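Mitthorpe Shared Workshop
Arm Build Group
Minutes of the February meeting, 7:00 p.m., back bench

Present: 5 members. Apologies: 2.

1. Minutes of the previous meeting
Accepted with one correction. Under item 4 the shoulder gearbox was recorded as the Golley unit. It is the older Drultau unit. The Golley unit is still in its box.

2. Matters arising
The E-stop has been moved from the rear of the controller to the front rail of the bench. Tested with the arm moving and with the arm holding position. It cuts motor power in both cases. Logic power stays on, as intended.
The elbow cable chain was reported as rubbing on the lower link. One clip has been added. Rubbing continues past 90 degrees of elbow bend. Action carried over.

3. Mechanical
3.1 Shoulder. Backlash measured at the tool flange with a dial indicator, arm horizontal, no load. The reading is worse than at the January session. Suspected cause is the coupling set screw and not the gears. The screw is to be removed, cleaned, refitted with thread locker and measured again before anything else is taken apart.
3.2 Wrist. The printed wrist bracket has a hairline crack at the inside corner. A replacement is to be printed with a larger fillet and the layers turned to run along the load. The cracked part is to be kept for comparison.
3.3 Fingers. The present pair closes evenly. A request for softer tips was discussed. Agreed to leave the tips alone until the pick routine has been repeated with the present ones, so that only one thing changes at a time.

4. Electrical
The 24 V supply sags when the shoulder and elbow start together. Two options were put forward: a larger supply, or staggered acceleration in software. Agreed to try staggering first. The supply voltage is to be logged during the test.
The wrist camera cable is now strain-relieved at the bracket. No dropouts were recorded during the last bench session.

5. Software
5.1 Homing. The elbow encoder offset has been set to 2454 counts and saved in the config file. Members are reminded that the file on the bench laptop is the master copy. Changes made elsewhere are to be merged before the arm is powered.
5.2 Speed. Joint speed limits remain at the low setting for all work with people at the bench. A proposal to raise the limit on the base joint was not supported.
5.3 Logging. Joint positions and camera images are written to the same folder with a shared clock. One member asked for run numbers in the file names. Agreed.

6. Gripper and wrist camera
Discussion covered approach height, finger opening and the placement of objects on the white tabletop. The Sánchez method of approach (straight down over the object, then close) was preferred to a slanted approach for round objects. It is easier to repeat and puts less side load on the wrist.
It was noted that shadows on the white surface could be picked up by the edge detector as objects. A second lamp on the opposite side of the bench is to be tried. The detector threshold is not to be changed until the lamp has been tested.

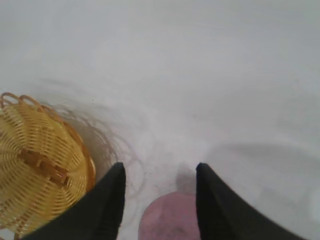 Fig. 1. Wrist camera view: fingers apart, round pink object between them, wicker basket at left.

Baskets and other containers are to be entered in the collision model before unattended motion is considered. At present the model contains only the tabletop and the bench rail.

7. Parts and budget
Balance of the build fund is $670. Approved from the fund: one lamp with clamp, thread locker, cable clips. The larger supply is not approved at this time and will be reconsidered when the voltage log is available.

8. Actions
Clean and refit shoulder set screw, remeasure backlash.
Print revised wrist bracket.
Reroute elbow cable chain.
Staggered start test with voltage log.
Fit second lamp.
Add run numbers to log file names.
Add containers to collision model.

9. Any other business
The 3 mm hex driver is missing from the arm toolbox. Please check your own kits.

Next meeting in March, same time and place. Meeting closed 8:40 p.m.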